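4.3. Dónde deja de funcionar la estimación de apertura

Los resultados de la sección anterior invitan a pensar que el problema está cerrado. No compartimos esa lectura. La política Skivden, entrenada con 2000 demostraciones de recogida de mesa, alcanza un 89 % de agarres correctos en el conjunto de validación, pero ese conjunto procede de las mismas viviendas que el de entrenamiento y apenas contiene objetos en contacto entre sí. Al repetir la medida sobre mesas densas la cifra cae al 49 %, y la caída no se reparte por igual entre las clases de objeto.

Los vasos tumbados concentran buena parte del error. El módulo de percepción (Lowther, sin ajuste fino) segmenta bien el cuerpo cilíndrico y mal el borde, sobre todo cuando este lleva restos de la tapa de aluminio. El planificador recibe entonces un eje desplazado y elige una apertura que en simulación bastaba. La Figura 3 recoge el tipo de situación a la que nos referimos: el vaso verde claro queda entre los dos dedos abiertos, con papel de aluminio arrugado en la boca, y justo al lado hay un asa de tela negra que el segmentador tiende a fusionar con las bolsas de plástico oscuro.

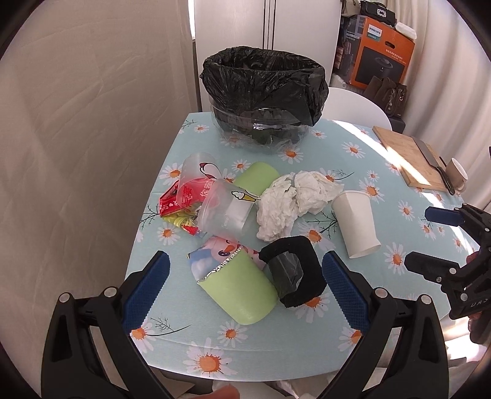 Figura 3. Aproximación a un vaso volcado sobre una mesa con residuos. Pinza de dedos con almohadillas azules, vista desde la cámara de la propia herramienta.

Wihongi propuso corregir el eje con un filtro temporal sobre las últimas observaciones. Lo implementamos tal como lo describe y la mejora desaparece en cuanto se barajan las semillas; sospechamos que el efecto publicado depende de la inicialización. Tampoco nos convence la alternativa de aumentar los datos con texturas sintéticas. Añadir 1000 escenas generadas con Rurnska redujo el error en plástico transparente, pero empeoró el de papel arrugado, cuya silueta no se parece a ninguna de las mallas disponibles.

Queda la cuestión de qué debe contar como basura. La política no recibe ninguna lista de objetos permitidos: infiere la intención a partir de la demostración. En una mesa donde conviven envoltorios, pañuelos, una tabla de cortar con un cuchillo de carnicero y una taza, esa inferencia es una apuesta. Skerville, nuestro entorno de evaluación, penaliza retirar un objeto que no corresponde con el mismo peso que dejar un envoltorio sin recoger, y una métrica así favorece a los controladores impulsivos. Proponemos separar ambos términos y publicar los dos, aun sabiendo que las tablas resultantes serán menos vistosas y que los números de este trabajo tampoco salen bien parados.

No hemos evaluado la coordinación entre dos pinzas más allá de la detección de colisiones. Cualquier afirmación sobre reparto de tareas a partir de estos datos nos parece prematura, incluidas las que hicimos en la versión preliminar de enero.

Artículos relacionados
Segmentación de bordes en envases deformados: una réplica parcial
Skerville: notas sobre la función de penalización
¿Cuánto aporta la segunda pinza? Límites de la demostración bimanual
Mallas sintéticas y papel arrugado: resultados negativos con Rurnska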